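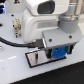 Huệ Văn

I've been meaning to write up the gear work for ages, and since March it has grown into a proper little project (I call it Nitine, please don't ask). The arm's controller was fine from day one. What ate my evenings was the planner, which kept treating a gear as a plain disc and had no idea that teeth need to mesh!

So I gave it a short search step: come down slowly, feel for contact, turn a tiny bit, try again. It's capped at 11 tries.
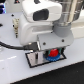

Đào wrote in to ask why I don't just let the camera work out the tooth angle and skip all that wiggling. Fair question, and I did try. The vision estimate is lovely until the light shifts, and then I'm back to wiggling anyway.
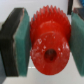

The other thing I changed was logging. Every grasp now saves 500 force samples along with the wrist view, and the replay tool lines them up on one timeline — such a relief after months of squinting at text files.
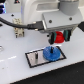
Next I want the planner to choose its own approach height, which is still a number I type in by hand.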